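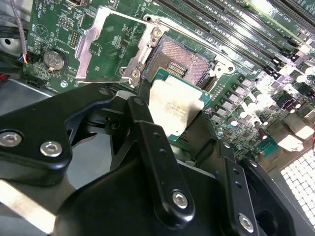

The arm is the cheap part

What a small refurbishing firm learned from pricing one robot cell

Share (159) | Comments (8)
Print this page | E-mail this article

When Grellico began planning its first robot cell, the budget was a single sheet. It had one line for the arm, one for the gripper and one for delivery. Branwen Morris, who runs operations at the company, keeps the sheet in the same folder as the version that was finally approved. The later one is 7 pages long.

Grellico takes in retired desktop machines and servers, tests them, and sells on the parts that pass. Much of the bench work is routine. A case is opened, memory is pulled, a processor is lifted out of its socket or put into one, and the board is powered up. The work is repetitive, but it is delicate in places, and the socket is the most delicate of them. On the boards Grellico handles most often, the contacts are fine sprung pins in the socket itself. A processor lowered at a slight angle, or dragged sideways by a small amount, can bend several pins. The board is then scrap or a long repair under a microscope.

That one step shaped most of the purchase. "We started by asking which arm to buy," Morris says. "The useful question was what the hardest ten seconds of the job needed, and we came to it late."

Starting with the task

Elin Craddock, the firm's process engineer, wrote the requirement. She timed the bench staff, listed each movement and marked those where an error would cost more than the part being handled. Processor placement, lever closing and memory seating were marked. Screw removal was not, and was taken out of the first phase.

Her document also recorded what the gripper would have to reach past. An open board has tall parts close to the socket: memory slots on one side, capacitors and chokes on another. Fingers that close well on a test block may foul a choke before the chip is down. Craddock recommends that buyers ask for the outside dimensions of the gripper when open, when closed and at each useful width between, and check all of them against a real board.
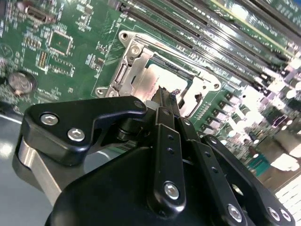 Suppliers tend to quote repeatability, meaning how closely the arm returns to the same point. For a job like this it is a necessary figure and an incomplete one. Boards do not sit in every case at exactly the same height. Cases flex. A processor may shift in the fingers as they close. The error that matters is the sum of all of these, and the arm's own share may be the smallest.

Toshiko Ebihara, an integration consultant at Beddoe, was brought in to review the plan. She advised Grellico to move money out of the arm and into fixturing and sensing. The first draft had specified a longer, stiffer model with a payload far above anything on the bench. The approved plan uses a smaller one. The saving paid for cameras, printed fixtures and a second set of fingers.

"Spare fingers should be in the first order," Ebihara says. "They are the part that touches everything. If you have one set and it is damaged, the cell is idle until the post arrives."

Lines that were missing

Morris and Craddock later compared the two budgets item by item. Several costs had been left out of the first draft altogether.

Fixtures were the largest. Every case format needs some means of being held, and loose parts need a known place to rest. Grellico prints its own holders, which keeps the material cost low, but the design hours are real and were not counted.

Practice stock was next. Grellico set aside dead boards and failed processors for trials, on the grounds that no early attempt should be made on anything saleable. The parts had little value. The shelf space and the labour of sorting them did.

Lighting was missed as well. Bare metal, such as the top of a processor or the frame of a socket, reflects strongly under an overhead lamp, and a camera close to it may lose detail. Diffusers are inexpensive. Finding out that they are needed in the week of acceptance testing is less so.

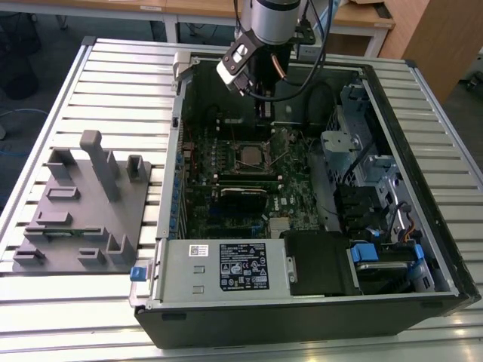

An opened desktop tower on the work platform, with the gripper lowered into the case and printed holders to the left.

Software support was present in the first budget but for one year only. Nest Jarman, who looks after finance at Grellico, asked for it to be shown across the full life of the cell. She made the same request for calibration, replacement cables and staff time.

"A quote is a purchase price," Jarman says. "I wanted to see the fifth year."

Lease, buy or wait

Three routes were considered. Outright purchase had the lowest total cost if the cell stayed in use for its whole planned life. A lease from Lorine cost more overall, with service included and a break clause. The third route was to send the work to an outside contractor, Hureo, and review the decision later.

Hureo's quotation was based on a batch of 500 boards of one type. Grellico seldom has that many alike. Mixed stock raised the unit price sharply, and the option was dropped. The lease was chosen for the arm and controller, while the fingers, fixtures and cameras were bought. Jarman's reasoning is that the leased items have a resale market and can be handed back, whereas the bought items are specific to Grellico's own work and would be of little use to a lessor.

Arash Taheri, who leads the bench team, asked for one further condition: that the cell be sited where a person could work at the same platform when the arm was stopped. This added a guard with an opening front and a lockable isolator. It also meant that the bench was not lost during commissioning, a point the payback calculation had ignored.

Acceptance terms

The contract sets acceptance by task. The supplier must show the processor placed in the socket on boards selected by Grellico, drawn from mixed stock, with the pins inspected after each attempt. Craddock wanted the inspection method written down in advance, including the magnification and who would carry it out. Two suppliers declined to quote on those terms. Morris regards that as a reasonable outcome of the tender.

Memory seating has its own test, and lever closing another. Final payment is held until all of them are passed in one working day without adjustment between runs. Screw removal remains with the bench team and will be priced again when the lease comes up for its first review in November.

Share (159) | Comments (8)
Print this page | E-mail this article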